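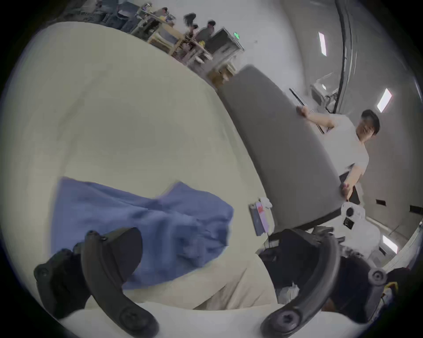 To: Stellura users' list
From: Hauwa Akpan, Digital Learning Services, Dorncombe College
Date: 10 Nov 2021
Subject: Re: Shared slide libraries and the change to editing rights

Dear colleagues,

Thank you to those who replied to the notice sent in September. Several departments have raised the same point as Shivam Bhardwaj, whose message is quoted below, and I am therefore answering to the whole list.

Shivam Bhardwaj wrote:

> Dear Hauwa,
>
> Following the move to the new version of Stellura, members of my
> department can open the shared slide library but can no longer
> save changes to the master slides. The Edit button is shown in
> grey. Two of us were listed as owners before the move and now
> appear as contributors.
>
> We have 23 presentations which draw on those masters, and the
> department name on each of them is out of date. Could you tell us
> whether the owners will be restored, or whether we should make a
> fresh copy of the library and work from that?
>
> I should also like to know if the old links sent to outside
> examiners will go on working.
>
> With kind regards,
> Shivam Bhardwaj
> Szabó Building, second floor

On the first point, the change of role was not intended. When the libraries were transferred, any library with more than one owner was given a single owner, namely the person who had created it. Where that person has left the college, the library passed to the service account. We have now gone through all 418 shared libraries and have a list of those affected. Owners will be restored in order of request, and departments need only write to the service desk with the name of the library and the names of up to six people who should have full rights. Please do not send a separate request for each person.

On the second point, we would ask departments not to copy their libraries in the meantime. A copied library has no connection with the presentations already built from the original, so that a correction made to the copy will not reach them. Two departments have already done this and we are helping them to put matters right – it is slow work, as each presentation has to be attached again by hand.

Links sent to outside readers before the move will continue to open the presentation for viewing. They will not allow comments. If an examiner needs to leave comments, a new link must be made from the Share menu, with the setting "Named guests" chosen and the examiner's address entered. Links of the "Anyone" kind cannot be given commenting rights under our agreement with Gramer, who supply the service.

I have also been asked about file size. The limit for a single presentation remains 100 MB, including any sound or video placed in it. Presentations above the limit were transferred and can be shown, but they cannot be saved again until they have been reduced. The simplest course is usually to take out the video and link to it on the media server.

Presenter notes were carried across in full. Slide timings were not carried across where the presentation had been set to advance on a click, and members of staff who record their lectures should check these before the next recording. The timings panel is now under View – it was formerly under Slide Show.

Printed guidance has been withdrawn, as much of it refers to the earlier menus. The pages on the staff site are being revised and those on shared libraries and guest access are complete. The page on templates is still in draft and should not be relied upon for the present.

Shivam, your own request has been placed in the queue and you do not need to write again. I should be glad if you would confirm to the service desk which two members of your department were owners before the move.

Yours sincerely,

Hauwa Akpan
Digital Learning Services
Dorncombe College

You are receiving this message as a member of the Stellura users' list. To leave the list, send a blank message with the word "leave" in the subject line. Replies go to all members by default.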